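Week 6: Sorting a mixed bin

Welcome back! Today we get our hands on my favourite part of the module — the mixed bin. Anyone can stack identical boxes. Put a few odd shapes together and you start to see how much a container asks of you.

Before the practical, read Begoña Marín's notes on shape and grip (20 minutes at most). As you read, jot down which surfaces you'd trust to stay put when lifted and which you wouldn't.
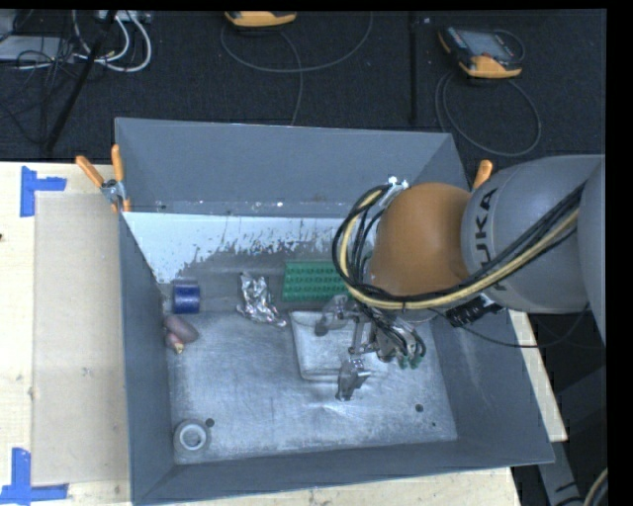
Fig. 2. Mixed bin with shallow tray, green block, crumpled foil and short blue cylinder.

Foil is a wonderful thing to start with! Its outline is all creases, so two people will rarely describe it the same way. Compare it with the tray, where the raised rim gives you an edge to think about, and then with the cylinder, which has no corners at all.

Work in pairs and agree an order for emptying the bin — write it down first, please. Telmo Bravo will be in the Collado room until 4 pm with spare worksheets. Bring your sketches next time.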